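2/10/20
Arnley lab, bench 3, table-setting project

Jozef out until 2, so I had the enclosure to myself for the first part of the afternoon. Writing this up before I go home because last time I left it overnight and forgot which settings went with which runs.

Where we were on Friday: the task for the class demo is still "lay a place setting." Cloth down, plate on the cloth, fork left, spoon right. Popescu wants it as one continuous run with both arms and no hands in the box. We have the utensil part working well enough on its own. The cloth is the whole problem. Flat things that fold are much harder than hard things that don't, which the second-years told us in November and we wrote down and then ignored.

Started by powering up and homing both arms. Left homed fine. Right threw the joint 2 fault again, same as last week. Power cycled, it cleared. I have now seen this enough times that I don't think it is the cable. Shahnaz thinks the base connector is seated at a slight angle and wants to pull the mount and look. I asked her to wait until after the demo.

Checked leader/follower offset on both sides. Left was off by a hair at the wrist, re-zeroed it. Saved as prurkari_cal_b. Please do not overwrite cal_a, it is the only one that matches the old recordings.

Then recorded demonstrations for the cloth stage by teleop. Plan was to take the cloth from a bunched start, get one edge in each gripper, pull apart, lower, let go. I drove both arms. Total for the session was 32 attempts, of which I kept 14. The rest are in the reject folder with a one-word reason in the file name (dropped, snag, wrist, me). "Me" means I drove it badly and there is nothing to learn from it.
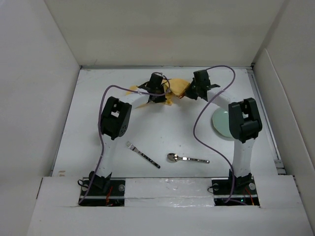

Cloth stage, both grippers in at the back. Fork and spoon left out in the middle, plate on the right.

Notes on the cloth runs:

Getting both grippers on the same fold is easy. Getting them on two different edges is not. When the cloth is bunched, the closest thing to grab is nearly always a fold in the middle, and if both arms take the same fold then pulling apart does nothing useful. The good runs all had one arm lift first and the other come in underneath for the hanging edge.

The grippers need to come in close to each other to do this, and that is where I got nervous and slowed down. You can see it in the joint velocities, there is a long flat part right before the second grasp. If we train on that the policy will learn to hesitate there too. Either I practice until I can do it at a normal speed or we trim those sections. I would prefer to practice.

Working near the back is bad for reach. Both arms are stretched out and there isn't much left in the wrists. I tried a few runs with the cloth started closer to the front and they went better, but then the utensils are in the way. We need to decide on one start layout and stick to it. My vote is cloth in the center and utensils off to the sides.

Fingertip grip on the cloth is okay. I put fresh tape on the left fingers before starting and left the right ones as they were. Did not notice a difference while driving. Will look at the slip counts later.

Jozef came in and we looked at the utensil policy together, the one trained last week from the Zurulico set. He ran the checkpoint at step 2579, which was the last one saved before the disk filled up. Fork pick is good. It goes for the handle and closes square on it. Spoon pick is worse. It tends to come down too near the bowl and then the spoon tips when it lifts. Jozef thinks this is because in most of our recordings the spoon was lying with the bowl away from the arm, so it has hardly seen it any other way. That sounds right to me. He is going to record another batch with the spoon turned all directions.

We argued for a while about whether to train one policy for the full setting or keep separate ones and switch between them. Jozef wants one. I think separate is safer for the demo and we can try the single one after. Left it open. Popescu will ask on Wednesday so we should have an answer by then — Shahnaz has the deciding vote as far as I am concerned.

Other things:

Disk on the recording machine was full again. Moved the older sessions to the shared drive and checked that they open. There is room for this week, not much more than that.

The right arm cable loop still hangs lower than I like. It didn't catch on anything today, but I was watching for it. Want to add one more tie near the elbow.

Front lip of the enclosure has come a little loose on the left. Still fine to work with.

To do:
Practice second grasp at speed (me)
Spoon batch, all directions (Jozef)
Decide start layout, write it on the board
Slip counts, left tape vs right tape
Cable tie, right elbow
Ask Shahnaz how long the base connector job would take if we did it early

Arms parked and powered down, key back in the drawer.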